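Hold Music

1. Before the cutover

Toledo went down at 4:40 in the morning. Not all of it. Just the extensions that started with 5, which was the hotel.

I was the one on call. Phone on the pillow, one eye open. Fostis had sold them the whole package in December, 500 seats, auto attendant, wake-up calls, the works, and I had told my boss the trunk would hold. I had said it twice.

Logged in. Registrations dropping, coming back, dropping. Coffee. No milk. The Pidau gateway showed green the whole time, which meant nothing, it always showed green.

The night desk answered on her cell. She sounded very calm.

"Room 20 keeps ringing," she said. "There's no one checked in to room 20."

"Who's calling it?"

"Room 20."

I wrote that down. Looked at it. A loop, then – a forward pointing back at itself. Easy. I've seen a hundred of those. Asked her to pull the cord on the bedside phone and she walked up there with me in her pocket, I could hear the stairs.

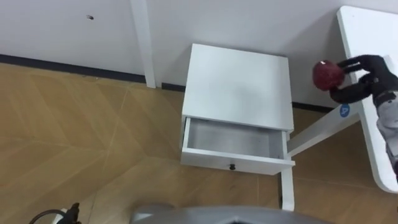
2. After

She pulled it. The ringing kept going on my side.

I had the call log open by then. 2,905 attempts since midnight, all the same length, four seconds, like someone picking up to listen and changing there mind. I killed the forward. Killed the extension. Deleted the mailbox, then remembered you're supposed to save the messages first.

There was one message. I played it on the laptop speaker with the volume low. Hold music. Ours, the old Pindden piano thing we stopped using before I was even hired. Then a man clearing his throat, then the tone.

"Is it fixed?" she said.

All the 5s were back. Every light steady. I told her yes, told her sorry for the trouble, told her I'd send a report by nine.

"What was it?"

"Bad forward," I said, and typed the same thing in teh ticket, and closed it.

Then my own phone rang. Four seconds. Stopped.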